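CLUSTINTHORPE - November
By Réka Csonka, Stonbridge Press Office

Stonbridge, the office furnishings supplier, today announced the extension of its Ehlers desk program to all branch libraries and adult learning centers in the Clustinthorpe district. Under the agreement, 420 worktables will be delivered and assembled by the end of the spring term.

The Ehlers table was introduced last year as a shared work surface for reading rooms, craft classes and front offices. It is supplied with a wood-grain top in a light finish, selected by the district after a trial at 5 sites. An additional 200 tables have been reserved for schools that wish to join the program at a later stage. 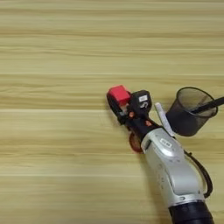
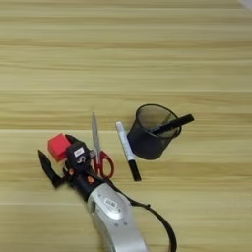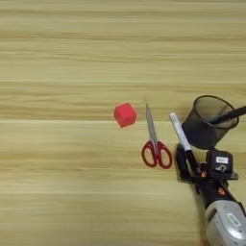
Light wooden tabletop with lengthwise grain.

Alongside the tables, Stonbridge will provide participating sites with the Mustotik desk guide, a short printed handbook on keeping shared work surfaces in good order. The guide asks each site to agree on a small set of items that may remain out between sessions, and to return everything else to drawers or shelving. A pair of red-handled scissors and a black mesh pen holder, both seen in the third photograph, are typical of what a reading room may choose to keep within reach. The guide recommends that scissors be left closed, and that most of the tabletop be kept free for the next user.

"Our branches share these tables between homework clubs in the afternoon and evening classes for adults," said Hartmut Teuber, head of facilities for the district. "Staff asked for a plain, pale surface on which small items are easy to find - and for clear rules on what stays out."

A first printing of 1000 copies of the guide will be distributed with the tables. Sites already equipped under the trial will receive their copies by mail and need not apply again. Requests for additional copies should be addressed to the Stonbridge Press Office.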